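Kitchen countertop

A kitchen countertop (also counter, counter top, or, in British usage, worktop) is a raised, flat, horizontal surface built for preparing food and for holding the tools and small machines used in cooking. It is usually set on top of base cabinets and fixed to them, and it is made at a height that lets an adult work while standing. The word is also used for similar surfaces in bathrooms, laundry rooms, shops and laboratories. This article deals mainly with counters in home kitchens.

History

For much of the history of the household kitchen, food was prepared on tables, on loose boards laid across trestles, or on the floor. Stone slabs set into walls are known from larger houses and religious buildings, where they were used for cleaning fish and resting dough. The kitchen accounts of the abbey at Stodton record payment in 1298 for a dressed stone "for the cutting of meat," placed beside the main hearth. The stone was later moved to the dairy and was still in use there when the abbey closed.

Free-standing tables remained normal in most homes into the nineteenth century. Dressers and cupboards stood apart from them, and a cook might cross the room many times in making one meal. Fitted counters came in slowly, as piped water fixed the sink in one place and iron ranges fixed the stove in another. Builders began to fill the space between the two with cupboards of matching height, and a single top was laid across them.

By the middle of the twentieth century the continuous counter was common in new houses in North America and much of Europe. Plastic laminate, sold in sheets and glued to a wood-based core, made it cheap.

Dimensions

In the United States, a finished counter is usually 36 inches high and 25 inches deep, which allows a small overhang past a cabinet 24 inches deep. Raised bars and islands meant for tall stools are often 42 inches high. European counters are commonly close to 90 centimeters high and 60 centimeters deep.

A standard height does not suit every user. In her study of home kitchens in the town of Hiltavley, the housing researcher Mitsuko Tamura measured 37 counters and found that the people who did most of the cooking would have preferred a different height in more than half of the homes. Taller cooks tended to stack boards to raise their working surface. Shorter cooks often moved to the dining table for kneading and rolling. Tamura suggested that one section of counter be built 4 inches lower than the rest, an arrangement already familiar in bakeries.
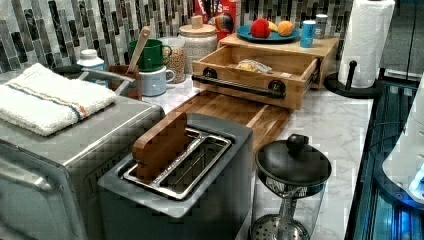

Counters planned for wheelchair users are set lower, with open space beneath for the knees. Some are mounted on brackets or motors so that the height can be changed.

Materials

Natural stone is cut in slabs, polished or honed, and sealed. Granite is hard and stands up well to heat and scratching. Marble is softer and is etched by acids such as lemon juice and vinegar, which leave dull spots on a polished face. Its cool surface has long made it a favorite for pastry. Soapstone does not need sealing but scratches easily and darkens with age, and many owners rub it with mineral oil to even out the color.

Engineered stone is made of crushed mineral, most often quartz, bound with resin. It is less porous than most natural stone and can be made in regular patterns, including imitations of veined marble. The resin can be damaged by hot pans. Cutting the material dry produces fine silica dust, a serious hazard to the lungs of workers, and wet cutting and breathing protection are used in fabrication shops to limit exposure.

Wood counters are usually made of strips glued together, with either the edge or the end of the grain facing up. End-grain blocks are kinder to knives and more costly to make. Wood needs regular oiling and can be sanded when worn. In the Ustard valley, where beech is plentiful, counters of solid planks were traditional, and the top was turned over when one side had become too scarred to use.

Laminate remains among the least expensive choices. It comes in many colors and prints but is hard to repair, and water that gets into a seam can swell the core. Solid surface material, a blend of resin and mineral filler, is the same all the way through and can be sanded and patched. Stainless steel is standard in restaurants. Tile and poured concrete are also used, the first with grout lines that need cleaning and the second with a sealer that wears away.
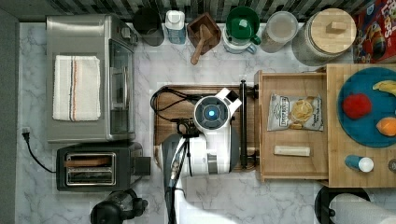
Edges and backsplashes

The front edge may be square, beveled, rounded or shaped in a more elaborate profile. Rounded edges chip less often. A backsplash protects the wall behind the counter from water and grease. It may be a short strip of the counter material or may cover the whole wall up to the upper cabinets. The joint between counter and backsplash is normally filled with a flexible sealant that allows for slight movement.

Installation

Stone and engineered counters are cut from a template made after the base cabinets are in place and level. Long runs are joined with colored epoxy. Openings for sinks and cooktops are weak points, and the narrow strips at the front and back of a sink opening may be strengthened with steel rods. The Arai method, used by some installers of heavy slabs, supports the stone on 8 adjustable pads, which are removed one at a time as the adhesive sets.

Care

Most counters can be cleaned with mild soap and water. Scouring powder scratches laminate and polished stone. Sealed stone is tested by leaving a few drops of water on the surface. If the stone darkens beneath them, the sealer needs to be renewed.

See also

Backsplash
Butcher block
Kitchen cabinet
Kitchen island
Kitchen work triangle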